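4. Grabación de demostraciones en el simulador

Este capítulo explica cómo reunir ejemplos de teleoperación para el entrenamiento con Vavlow. Se supone que el escenario del panel ya está instalado (capítulo 3) y que el mando responde.

4.1 Preparar la sesión

1. Abra Vavlow y cargue el escenario "Panel de mandos".
2. En el campo Operador escriba su nombre completo, siempre de la misma forma. Si un día escribe "H. Coman" y otro día "Horațiu Coman", el sistema crea dos operadores.
3. Elija la carpeta de destino. No utilice la carpeta Nostus, que está reservada para los datos de evaluación.
4. Pulse Reiniciar escena y espere hasta que el brazo se quede quieto.
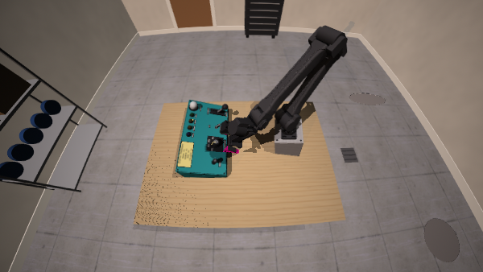
5. Compruebe la posición de partida antes de cada episodio. Un comienzo muy distinto de los demás obliga a repetir la toma. En la vista general, el brazo debe estar plegado sobre la mesa de madera, con la pinza encima del borde derecho del panel y sin ningún eslabón por delante de los botones.

Nota: la vista general sirve solamente para esta comprobación y no se guarda con el episodio.

4.2 Grabar un episodio

1. Lea en la ventana la instrucción de la tarea, por ejemplo "mover la palanca CYCLE". Cada episodio contiene una sola tarea.
2. Pulse Grabar. La grabación empieza después de 2 segundos.
3. Mueva el brazo despacio y de manera continua. Las pausas cortas están permitidas; las correcciones bruscas no.
4. Cuando la tarea esté terminada, retire la pinza del mando y pulse Detener. Un episodio no debe durar más de 20 segundos.

Precaución: no cierre la ventana mientras aparece el aviso "Guardando". El archivo queda incompleto y no se puede recuperar.

5. Reproduzca el episodio con la cámara superior. Mire si los dos dedos de color magenta se distinguen bien y si se puede ver la bola negra de la palanca.

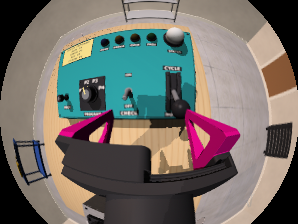
6. Marque el episodio como Válido, Dudoso o Fallido. Los fallidos también se conservan, por favor no los borre.

4.3 Cantidad y revisión

Para cada tarea se piden 17 episodios válidos por operador. El conjunto de referencia, preparado por Jordan Ashworth, contiene 458 episodios y se puede consultar en modo de lectura.

Los episodios dudosos pasan a la cola de revisión. Si un episodio sigue en la cola al día siguiente, vea el apartado 6.2, Errores de sincronización.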